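April, and the flying field has finally dried out enough that I can walk to the far hedge without losing a welly. So of course I've spent most of the month indoors with a soldering iron.

The plan was to have the glider ready for the first decent evening. She's an old Diekmann airframe with a two metre wing, bought second-hand from Arne Thiele when he moved on to bigger things, and she flies beautifully as long as the wind doesn't do anything rude. What she didn't have was any kind of telemetry. I've always flown by eye, and by eye I'm rubbish at telling whether I'm in a thermal or just enjoying myself. Everyone else up at Dranuvmont has a little voice in their ear going beep beep beep when they find lift, and I had Arne shouting "turn left!" from a deckchair.

So I bought a vario. It's a Plorik, the small one, and it weighs next to nothing. You plug it into the receiver, tell the transmitter to go looking for new sensors, and in theory the tones start up by themselves. I did this at the kitchen table one evening, feeling very pleased, and got altitude straight away. Lovely! I lifted the fuselage over my head and the tone went up, put it on the floor and it went down, and then I did that for far longer than a grown woman should.

The trouble started when I put it in the model with the canopy on. The altitude wandered all over the place. Sitting perfectly still on the bench it would creep up by 2 metres, sink back, creep up again, and the thing was chirping at me like a budgie. I assumed I'd bought a dud. I swapped the lead, updated the firmware, put the old firmware back and said some words.

Marlene Stöcker sorted it out in one message. She asked if I'd put any foam over the sensor. I hadn't. Apparently the pressure sensor on these is sensitive to light and to any little puff of air, and mine was sitting right under a clear canopy beside the cooling hole I'd cut for the speed controller (badly, with a hot knife, years back). She told me to use open-cell foam, the soft squashy sort, and not to press it down hard or it can't breathe. I cut a bit off an old packing insert, taped it on loosely, and the creeping stopped.
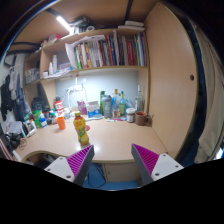 Yellow bottle, red cap, middle of the desk.

With that fixed I got greedy and decided to sort out the tones properly. The default settings are made for somebody with much better ears than mine. The dead band was so narrow that it beeped at every wobble, so I opened it up a bit and then a bit more, until level flight was more or less silent. I also turned off the sink tone completely. I know I'm going down. I don't need to be told in a sad trombone voice.

Ignacio Salcedo does it the other way round and only listens to the sink, on the grounds that silence is restful and means all is well. We had a long argument about this over a flask of coffee and got nowhere. If you've got a firm opinion I'd love to hear it in the comments, as I suspect it's down to how twitchy your model is.

First proper flight was at half past six in the evening, hardly any wind, nothing much happening in the sky. I used the winch, came off the line at just over 100 metres, and went hunting along the edge of the ploughed bit. Nothing, nothing, then the faintest little chirp. I turned towards it and lost it, turned back, found it again and managed 3 whole circles without losing height. It wasn't a thermal you'd write home about (yet I'm writing about it here, so there we are) but I would have flown straight through it before and never known.

Landing was less elegant. I was so busy listening that I forgot I'd left the flap mix on the wrong switch, and she floated past me at knee height and carried on into the long grass. No damage apart from a green smear on the nose.

Still on the list: a proper mount for the sensor instead of tape, a new battery tray, and a look at the Fusitside app, which is meant to draw your flight as a coloured line so you can see where the lift was. Waltraud Kleinschmidt swears by it. I've got as far as downloading it and forgetting my password.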